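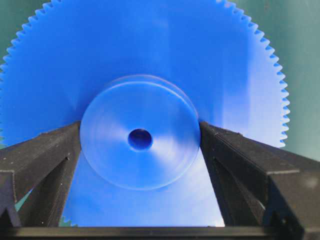
How Gears Work

A gear is a wheel with teeth around its edge. The teeth fit into the gaps between the teeth of another gear. When the first gear turns, its teeth push on the teeth of the second gear, and the second gear has to turn too.

You can find gears in wind-up clocks, hand drills, can openers, salad spinners and cars. Many are hidden inside a case, so you hear them more often than you see them.

Why do gears have teeth?

Put two smooth wheels side by side so their edges touch. If you turn one, the other may turn as well. But if the second wheel is hard to move, the first one will slip. It spins and the second wheel stays where it is.

Teeth stop the slipping. Each tooth pushes against a tooth on the other gear. When two gears fit together like this, we say they mesh. The teeth on both gears must be the same size, or they will jam.

Which way do they turn?

Two gears that mesh turn in opposite directions. If the first goes clockwise, the second goes counterclockwise. Add a third gear to the end of the row and it will go clockwise again, the same as the first.

A row of gears like this is called a gear train. A gear in the middle of the row is called an idler. It changes the direction of the next gear, but it does not change how fast the last gear goes.

Big gears and small gears

Suppose a gear with 20 teeth is turning a gear with 40 teeth. The small gear has to go all the way around twice before the big gear goes around once. The big gear is slower, but it turns with more force.

Now swap them, so that you are turning the big gear. Each time it goes around once, the small gear goes around twice. The small gear is faster, but it turns with less force.

You can't get more speed and more force at the same time from the same push. If a gear gives you more of one, it gives you less of the other.

To compare two gears, count the teeth on each. A gear with 100 teeth driven by a gear with 10 teeth turns 10 times more slowly. This comparison is called the gear ratio. We would write it as 10 to 1.
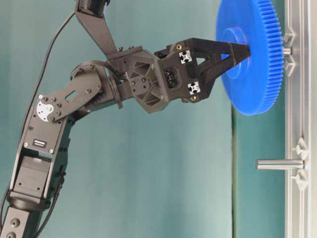
A large blue plastic gear on an upright metal frame.

Kinds of gears

Spur gears are the simplest kind. They are flat, and their teeth point straight out from the edge. They can be noisy when they turn fast.

Helical gears have slanted teeth. The teeth slide together a little at a time, so they run more quietly – this is why they are used in cars.

Bevel gears are shaped like a cone with the top sliced off. They let the motion turn a corner. A hand drill has them. You crank the handle at the side, and the drill bit spins at the front.

A worm gear looks like a screw. It turns a toothed wheel very slowly. Guitar tuning pegs use worm gears so the strings can be tightened a tiny bit at a time.

A rack and pinion is a round gear and a straight bar with teeth. When the gear turns, the bar slides from side to side. Most cars are steered this way.

Gears long ago

People have used gears for more than 1,000 years. Early ones were often made of wood. In a water mill, the river pushed a big wheel, and gears inside the building carried that motion to a heavy stone that ground the grain.

The old mill at Berholm still has its wooden gears. The largest has 43 teeth, and each tooth is a separate peg. If a peg broke, the miller could knock it out and put in a new one without making a whole new wheel.

Try it yourself

You will need corrugated cardboard, bottle caps, glue, pushpins and a thick piece of foam board.

Peel the paper off one side of the cardboard so the bumps show. Cut a strip and glue it around the edge of a bottle cap, bumps facing out. Do the same with a bigger lid. Ask an adult to help you push a pin through the middle of each one and into the foam board. The bumps should just touch.

Put a dot on each lid with a marker. Turn the big lid around once and count how many times the dot on the small one goes by.

Words to know

Mesh: to fit together, tooth into gap.
Gear train: a set of gears that turn each other.
Idler: a gear between two others.
Gear ratio: a comparison of the number of teeth on two gears.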